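Checking gripper pads before a recording shift

Every site at Clondorden has a rule about gripper pads. For a long time ours was "look at them," and people did, in the sense that their eyes were open at the time. What follows is the version we use now for hand-held grippers. It takes a few minutes and needs a flashlight, a small screwdriver, a dry cloth and a pen that works. The pen is usually the hard part.

When to check

Check at the start of each shift, after any drop, and whenever someone says the grip feels "a bit funny." Do a full pad inspection on Friday as well, even if the week was quiet. Quiet weeks are when the log sheet gets used as a coaster.

Step 1. Make it safe to handle

Put the gripper down on a clear patch of table. If yours has a powered version of the fingers, switch it off and unplug it first. Pulling at loose rubber between two live fingers is a poor way to learn about grip force.

Step 2. Look along the gripping faces

Open the fingers and shine the light along each face from the side. You want to see whether the lining is flat, stuck down and all there. Use three grades and no others:

Pass - lining flat, edges down, no gaps.
Watch - edges slightly rough, nothing lifting. Write it in the log and look again tomorrow.
Fail - anything torn, peeling, curled or hanging into the gap.

There's no "fail but it's nearly lunch." We had to add that to the sheet at Drorstead, in capital letters.

Step 3. Check both sides separately

Grade each pad by itself. One good pad doesn't cover for its partner, and averaging the two is cheating. Write "left" and "right" as seen by the person holding the gripper, and stick with it. The Parsons site used "near" and "far" for a month and replaced the wrong pad twice.

Step 4. Check the screws and pivots

Try each pad screw with the screwdriver. Snug is enough. Then open and close the fingers slowly and feel for play at the bushings. A little movement goes in the log. A rattle means the gripper goes on the repair shelf.

Step 5. Tag it and swap it

If either pad fails, tag the gripper and change the pads as a pair. Don't trim the strips with scissors. Don't glue them back. Don't use tape, even the good tape. A trimmed pad grips differently from a whole one, and whoever goes through the recordings later will be left wondering why the plastic lids suddenly got slippery.

New pads need the screws checked again after the first hour. The Fandurar log sheet has a box for it, and an empty box counts as not done.

How long should pads last?

Longer than you fear and shorter than the budget hopes. Our best pair so far reached 3825 grips. Another pair, same box, same supplier, gave up at 957. We now swap at around 1222 whatever they look like, and the looking still has to happen, see Friday.

What to write down

Gripper number, left grade, right grade, your initials. If you changed the pads, add the grip count. "Fine" isn't a grade. Neither is a smiley face.

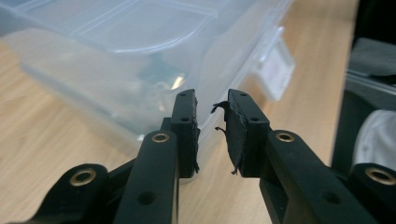
Dale Wintergrove
Equipment standards lead, Clondorden

For grading practice, the right pad has strips of rubber peeling from its inner edge and curling into the gap, so it's a fail. The left one looks slightly rough along its inner edge, a watch at best. Under Step 5, both get changed.

Related pages
- Filling in the Fandurar log sheet
- What goes on the repair shelf
- Drorstead table rules
- Storing spare pads

Contact the equipment desk | © Clondorden | Back to top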